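Week 6: Why wood moves (and what to do about it)

Hi all, notes from last session, plus a few bits I ran out of time for. If you missed it, read Prodeo chapter 4 first or half of this won't make sense.

Where the water lives

I started with the bundle of straws, and I'm sorry to everybody who has heard me do the straws before. A tree is a bundle of long skinny tubes. There's water inside the tubes (free water) and water soaked into the walls of the tubes (bound water). When a log dries, the free water goes first and the wood gets lighter but stays the same size. Once the walls start giving up their water, it shrinks. That changeover is the fiber saturation point. Learn the phrase, I use it constantly.

Which way it moves

Lengthwise, almost nothing. You can ignore it for furniture. Across the grain is where all the trouble is, and it's worse going around the rings (tangential) than going out from the center (radial). Rawiri Ormsby asked why the two are different and I gave a slightly mushy answer. The better one is that the rays, which run from the center outward, hold the wood back in that direction. Good question, thank you!

This is why flatsawn boards cup and quartersawn boards mostly behave. It's also why your grandmother's table has a crack in the top if somebody screwed it down tight to the frame.

The Pirkbridge door

The sad one from the slides. A solid panel glued into its frame on all four sides in March, when the building was dry from the heat, and by late summer the joints had blown open. The panel wanted to get wider and had nowhere to go. Leave the panel loose in its groove! A dab of glue at the center of the top and bottom rails is fine, just keep it off the sides.

Reading a surface

Before you pick up a plane, look at the figure. Swirly, map-like lines usually mean the saw ran close to tangent to the rings. Straight streaks usually mean you're nearer to quartersawn. Glue-ups often have both, so check each piece and then go look at the end grain, which settles most arguments (it settled mine with Baxter, and I lost).

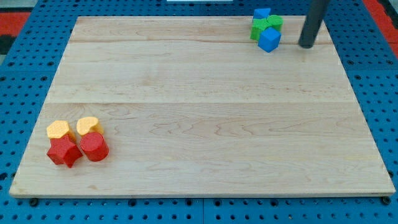

For next time

Read pages 116 to the end of the chapter in Prodeo. Bring one offcut from home, any species, and weigh it before you come. Write the weight on it in pencil, because ink bleeds and then I can't read it. We'll put them in the oven and work out the moisture content together, so bring a calculator too.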